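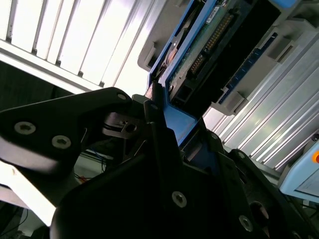

Makeup Water

The storage pool at Garside lost water at a known rate. The rate was written in procedure 2404, in a table with one column for each month, and the operators compared the table with the makeup meter at the end of every month. If the two agreed within the tolerance, the shift supervisor signed. They had agreed for as long as there had been a table.

In September the meter read 696 liters over.

Sneha Mathur was sent from the Onier office with a laptop, a dosimeter, and a copy of the pool drawings. The reactor had been shut down years before. Its fuel was still in the pool, in racks, under enough water that a person could stand at the rail and read a newspaper by the underwater lights. The site existed to keep that water in place until there was somewhere else for the fuel to go.

She started with the liner. Behind the stainless steel there were leak channels, and the channels drained to a collection sump in the basement. Loïc Coste took her down. He unlocked the cage, lifted the cover, and held the lamp while she looked.

"Dry," he said.

"When was it last wet?"

"It has never been wet on my shift."

She wiped the bottom with a paper towel and bagged the towel for counting. Then she asked him to pour a measured liter into the test port at the head of the channels. It reached the sump in 2 minutes. The drain line was clear, and the level switch picked up as it should. She wrote down both results and he signed under them.

The meter was next. It was a turbine type made by Drolto, fitted in the demineralized water line upstream of the fill valve. A meter that read high would explain everything and cost nothing to fix. She had it pulled and run against the weigh tank in the workshop. It was inside its calibration band at every flow she tried. She ran it again the next morning with the tank drained and rezeroed. The numbers did not move.

That left the air.

Water left the pool by evaporation, and evaporation depended on the temperature of the surface, the humidity of the hall, and how fast the air moved over it. She had the logs for all of these. The pool was as warm as it had been the year before. The fans were at the same speed. She worked the calculation through and got a number well above the one in the table. She worked it again by a second method and got nearly the same number. It matched the meter.

She looked at this for some time. The new reading was right. Every reading before it was too low.

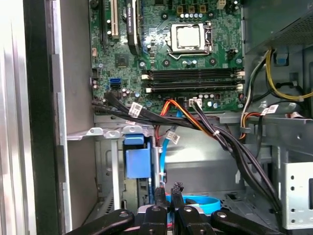

"Can a pool evaporate less than the calculation says?"

"Only if the air is wetter than the log shows, or the water is cooler. Otherwise it evaporates what it evaporates, and you have to look for water coming back in."

Evdokia Chatzigeorgiou had managed the site long enough to answer that without opening a book. She turned her chair toward the piping diagram on the wall. There were three lines into the pool: makeup, cleanup return, and an emergency fill that was blanked at both ends. The cleanup loop took water out and put the same water back. The blanks had been inspected in the spring.

"Then it isn't on the diagram," Sneha said.

"Everything is on the diagram."

"Who was in the hall in September?"

Evdokia pulled the work permits. There were 6. Four were routine inspections. One was for a lamp replacement. The last was issued to Breltari for housekeeping in the plant room behind the north wall, scope of work as follows: sweep floor, wipe down ducts, remove loose and redundant items.

The plant room held the two dehumidifiers that kept the hall from raining on itself. Sneha went in with Loïc after lunch. The units were running. Under each one was a drip pan, and from each pan a rigid pipe ran to the active drain, as drawn. On the first unit the pipe had a tee in it with a valve and a hose barb. The valve was closed. The barb was clean and the threads behind it had been taped by someone careful.

In the north wall, at knee height, there was a sleeve the width of a garden hose. It was plugged with a new rubber bung. She crouched and looked at the angle of it. It sloped down toward the pool.

"What did Breltari do with the loose items?" she asked.

"Bagged them. They'll be in the waste store."

The bag was on the second shelf. It held a broom head, a cracked funnel, and a length of clear reinforced hose with a brass fitting at one end. The fitting screwed onto the barb without any force.

She measured the condensate that evening. She put a drum under the tee, opened the valve, and took a reading on the hour until the night shift came on. Scaled to a full month, it covered the excess, with a difference smaller than the error on the drum.

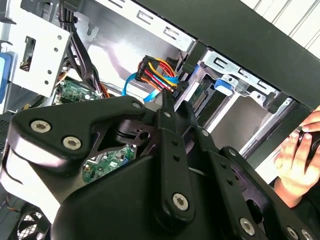
It was never meant to stay, Sandra Bickerstaff said when they reached her by phone. The active drain had been out of service for a relining job, and the tank it fed was full, and the condensate had to go somewhere. It was pool water to begin with. They sampled it, it was clean, and they sent it back. She had raised a temporary modification form. She remembered the color of the form.

"Was it closed out?" Evdokia asked.

Sandra said that the drain job had run late, and then the table was being written, and they took the makeup figures for the table straight off the meter.

"With the hose on."

"Yes," said Sandra. "The hose was on."

Sneha drafted the report in the canteen. Under Cause she wrote that an undocumented condensate return had been removed during housekeeping. Under Effect she wrote that the measured makeup had risen to the true evaporation rate. Under Safety Significance she had to stop. For all the years of the table, a small leak could have started and been partly hidden by a baseline that nobody could have derived. It had not started. The sump was dry and had been shown to work. She wrote that down in the order in which it had been established.

Jozef Van Hecke read the draft at the Onier office and called her at 4:30.

"You recommend a new table," he said.

"Yes."

"And the hose?"

"Leave it off. Remove the tee, seal the sleeve, revise the drawing to show the sleeve."

"If it's sealed, why show it?"

"It's a hole in the wall of the hall. Somebody drilled it."

He was quiet while he typed. Then he asked whether the towel had been counted, and she told him it had, at background, and gave him the sample number.

Loïc cut the tee out the following week. He kept the brass fitting on the ledge above the log desk until the next inspection, when it was given a tag.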